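Speaker notes, Tukis evaluation talk, afternoon slot

Good afternoon, everybody, and thank you for staying on after the coffee, which I know was the better offer. (Wait for the door to close. The back row never hears the first minute otherwise.)

I'd like to spend our time together on one product, the Tukis recording service, and on whether a team of our size ought to pay for it. I've lived with it since January, I've grown fond of it, and I also have a list of complaints that I've promised to read out in full.

Start with what you buy. Tukis sells first-person recordings of everyday jobs, taken from head height, with the hands in view, and you use them to teach a robot how people reach for things. You can order from their catalog or you can write your own task list and have them go out and get it. We did a bit of both. Our order came to 1,272 clips across 8 kinds of task, and grocery shopping was the biggest share of it, because that's what our friends at Navarano want their shelf-picking arm to do one day.

(Pause here and ask who has tried to collect this kind of thing on their own. There are usually a few tired hands.)

I should say a word about why I care so much about shops. A kitchen drawer is a lovely place to begin, but you know what's in it after a day. A supermarket aisle gives you soft bags hanging on an end cap, stiff boxes a little way behind them, heavy jugs with handles, refill packs that fold over when you squeeze them, and all of it in colors that were picked to shout at you. A gripper that does nicely with a box can make a real mess of a bag of snacks, and you want your training material to carry both within the same few seconds.

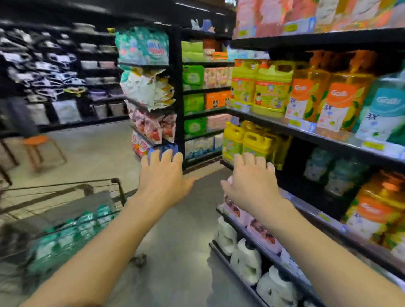

So the first thing I looked for was whether the hands stay in view during the reach, and on the whole I was pleased. Open fingers before a grasp are worth a great deal to us, since the spread of the hand tells the model a lot about what the person is planning to pick up. The cheaper set we had before this one, from Avcı, tended to lose a hand whenever the person looked up at a top shelf. Tukis gives you a filter for that, and you can ask for clips with both hands visible. Please do use it. I forgot to tick the box on our first download and lost a morning.

Now the labels. (Go slowly, this is the part people write down.) Every clip comes with a short line of text for each action, and the wording is plain and sensible. Reach, grasp, lift, place. What you don't get is much about the product itself. A jug of detergent and a jug of juice may both be called a bottle. Mieczysław Tomaszewski on our side went back over 300 of the grocery clips by hand and added the sort of package, and the grasp predictions got noticeably better after that. He has asked me to say that he would prefer not to do it again, and I think that's fair.

The complaints, as promised. The download tool forgets where it was if your connection drops. The preview player is slow with long clips. Reflections on shiny floors and bright packaging confuse their hand tracker more than I'd like, and you'll want to check those stretches yourself — I simply drop them. And the support desk is friendly but took 2 weeks to answer a question about file naming, by which time I'd worked it out with a pencil.

On price I'll be brief, as the quote depends on what you ask for. Joden came in lower for the same task list, but they wouldn't let us see sample clips before signing, and I'm too old to buy shoes without trying them on.

My own view is that I'd renew, with the custom task list and without the catalog bundle, and I'd ask for package types in the labels from the very start.

(Questions. If somebody asks about licensing, point them to the handout by the door, second page.)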